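Ridgeway Public Library to Extend Evening Hours at Palwood Branch

May 20, 2024

The Ridgeway Public Library will keep its Palwood Branch open until 9 p.m. on weeknights beginning this summer, following a vote by the library board to approve a revised schedule and staffing plan.

The branch currently closes at 6 p.m. The new hours will apply to the main reading room, the children's area and the public computers. The local history room will keep its present schedule and will remain open by appointment only.

Library director Corinne Wojcik said the decision reflects the results of a survey of cardholders carried out in March. The survey drew 601 responses, and 62 percent of those who answered said they were unable to visit the branch before it closed on a working day.

"Many residents told us that they finish work, collect their children and find the doors locked," Wojcik said. "The new schedule is meant for them, and also for students who need a quiet place to study in the evening."

Under the plan, two part-time positions will be added at the circulation desk. Applications for both posts are open now, and the library expects to fill them before the new hours take effect. Existing employees will not be required to work evening shifts, although they may request them.

Board member Vaughn Kowalczyk voted in favor of the measure but asked that evening attendance be reported to the board after the first full season. He said the cost of heating and lighting the building in winter should be reviewed once actual bills are available.

The board also agreed to move the weekly English conversation group to the evening. The group, led by Fasil Woldegiorgis, now meets at midday and has a waiting list. Registration for the evening sessions will be handled at the branch, and there is no fee to take part. 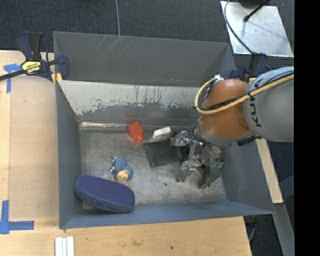 Bus service was among the concerns raised during public comment. Resident Unathi Mokoena told the board that the last bus from Zusine Avenue leaves before the new closing time, and that patrons without cars would have to leave early or walk home. Wojcik said the library has written to the transit office to request a later departure and will share the reply at the next board meeting.

Parking behind the building will be available to patrons throughout the extended hours. The book drop on the Plonine Street side will continue to accept returns at all times. Items placed on hold may be collected until closing.

The full schedule, including holiday closings, will be posted at the branch entrance and on the library's website. Residents with questions about the new hours may speak with staff at the circulation desk.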